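El 90 por ciento de Lalley, o por qué sigo sin creerme las tablas

Llevo un par de semanas dándole vueltas al trabajo de Inès Renaud y Urho Räsänen sobre Lalley, su método para entrenar políticas bimanuales con muy pocas demostraciones. Me lo han mandado tres personas distintas, las tres con un mensaje del estilo de «esto te va a hacer cambiar de opinión». No me ha hecho cambiar de opinión, pero me ha obligado a montar el entorno y a perder unas cuantas tardes, que ya es más de lo que consigue la mayoría.

La idea, resumida sin mucha justicia: se graban unas pocas demostraciones por teleoperación, se trocean en segmentos según qué objeto manda en cada momento, y luego esos segmentos se recolocan en el simulador con los objetos en otras posiciones. Lo que sale bien se guarda y lo que sale mal se tira. Con 2 demostraciones humanas obtienen 372 trayectorias sintéticas, y con esas entrenan la política. El titular es un 90 por ciento de éxito en la tarea de guardar un objeto en una caja.

Quien haya leído algo de generación de datos en los últimos años reconocerá la receta. Los autores también, y lo dicen, cosa que se agradece. Lo nuevo sería el criterio de corte entre segmentos, que aprenden en lugar de escribirlo a mano, y la coordinación entre las dos manos, que permite que una espere a la otra sin que todo se desincronice.

Me puse con la tarea de la caja porque es la que da el número bonito. Minttu Ahonen me ayudó a instalar Bumetholm, el simulador que usan, que tiene unas dependencias de otra época y un instalador que falla en silencio si no le gusta tu versión de los controladores. Una mañana entera. Después de eso, las escenas se cargan sin problema y los pesos publicados funcionan, así que por ahí no hay queja.

La tarea pide coger un frasco, meterlo en una caja abierta y cerrar la tapa. Dos manos, dos objetos con los que contar y una mesa lisa.
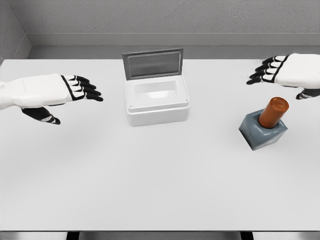

Lo que mide ese 90 por ciento

Un episodio cuenta como éxito si el frasco termina dentro del volumen de la caja y la tapa baja de cierto ángulo. No se pide que el frasco quede de pie. Tampoco se mira con qué fuerza se ha cerrado la tapa, ni si la caja se ha desplazado media mesa por el camino. En mis ejecuciones vi episodios dados por buenos en los que el frasco entraba de lado tras rebotar en el borde. Según la definición es un éxito. En mi cocina sería otra cosa.

Luego está la distribución de posiciones iniciales. La caja siempre aparece hacia el fondo, con la tapa ya levantada y la abertura libre. El frasco varía más, pero dentro de un rectángulo modesto y siempre a la derecha. Es decir, la mano derecha hace casi todo el trabajo y la izquierda aparece para la tapa. Llamar a eso coordinación bimanual me parece generoso. Son dos tareas de una mano, una detrás de otra, con una espera en medio.

Hice la prueba obvia: pasar el frasco al lado izquierdo. Esperaba una bajada y lo que vi fue a la mano derecha cruzar por delante de la caja, darle a la tapa y quedarse temblando en el aire. La izquierda no se movió. Tiene su lógica, ninguna de las demostraciones de partida enseña a coger con esa mano, y recolocar segmentos no inventa uno que no existe. Pero el texto habla de «generalización espacial» sin apellidos, y el apellido aquí importa bastante.

El reparto de los fallos

Guardé 271 episodios con las posiciones originales, sin tocar nada, y me los fui mirando por la noche. No pretendo que sea un estudio. Mi porcentaje de éxito se parece al suyo, así que el número es reproducible, y eso lo digo con todas las letras porque no es lo habitual.

Los fallos, en cambio, se agrupan de una forma que en el artículo no se comenta. Casi todos ocurren en el agarre, cuando la base cuadrada del frasco está girada y una esquina mira hacia los dedos. El tapón es alto y cilíndrico, se deja coger desde cualquier lado. La base no. Cuando la política va al tapón, funciona – cuando baja demasiado y pinza la esquina, el frasco sale girando. Me habría gustado ver una tabla desglosada por orientación, que no cuesta nada si ya tienes los episodios.

Escribí a Renaud para preguntárselo. Contestó enseguida y con amabilidad: tienen ese desglose, no cabía en el límite de páginas y piensan subirlo al repositorio. Le tomo la palabra. También me contó que el criterio de corte aprendido a veces coloca la frontera después del contacto y no antes, con lo que hereda la orientación de la mano de la demostración original. Eso encaja con lo que vi, y me parece más interesante que el titular.

Y el robot de verdad

No hay. El apartado de limitaciones le dedica una frase: la transferencia a hardware «queda como trabajo futuro». Oona Ikonen, que ha peleado con manos de cuatro dedos más pulgar en un banco de pruebas de Pesonen, me decía por teléfono que la fricción de los dedos en simulación es el sitio donde van a morir estos métodos. Yo no sería tan tajante, pero el filtro de Lalley consiste en quedarse con lo que el simulador acepta, de modo que cualquier indulgencia del simulador con los contactos acaba dentro de los datos. Filtrar por éxito con una física permisiva es una manera muy eficaz de aprender trucos.

Probé a bajar el coeficiente de fricción del frasco y a generar de nuevo. Sobreviven muchas menos trayectorias, y las que quedan van casi todas al tapón. No he entrenado todavía con ese conjunto. Sospecho que la política saldría mejor en lo de las esquinas y peor en la tabla, y me gustaría equivocarme en lo segundo.

El código está bien escrito, por cierto, y el módulo que sincroniza las manos se puede sacar y usar suelto. Lo tengo ya metido en una cosa mía. Si alguien ha probado Lalley con la caja cerrada al principio, que me escriba, porque a mí el generador se me queda colgado en el segundo segmento y no sé si es culpa suya o de mi instalación.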